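Sellance update teaches household grippers to wait their turn

I've been poking at the new Sellance release all week, and I'm pretty chuffed with it. It's the planning software from the small crew at Grarnodetti, the one that turns hand-held gripper recordings into motions an arm can repeat at home. Version 31 landed on 21st November, and the big change is in how it handles things that move by themselves.

Up to now the planner treated anything soft and blurry as noise. It would smooth it out, carry on towards the bowl or the cup, and you'd get a path straight through whatever was there (not great if you share a house with pets!). The new perception layer gives every patch of the view a "might move" score, and when the score near the target climbs past a limit you set yourself, the planner holds the fingers open and checks again 30 times a second until things settle.
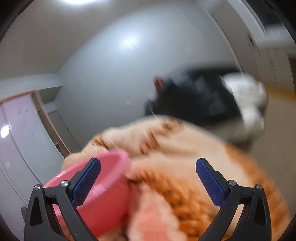

Jolanta Witkowska reckons the waiting is the easy bit, and that she'd sooner see the team fix how long the planner takes to start up again once the way is clear. On her machine it dithered for ages before going back to a food bowl, and she ended up turning the limit down to get anything done.

I've seen a bit of that too, though mine got better once I'd cleared out the old cache folder. Rosaire Sandhu, who looks after the release notes, told me a fix is already in testing and should be out by March.

The other nice thing is the replay viewer. You can scrub through a recording with the scores painted over the top in colour, and I found it so much easier to see why a plan had stalled. The training set now has 1041 household clips in it, and the download is a bit of a beast, so do it overnight if your internet's anything like mine.

Existing projects open fine, but back up your settings file first. I didn't, and lost mine.

Recent items
Bustar drops its monthly fee for hobby users
Prokopenko calibration tool gets a dark mode
Five free simulators worth a look

We use cookies to remember your preferences. By staying on this site you agree to our cookie policy.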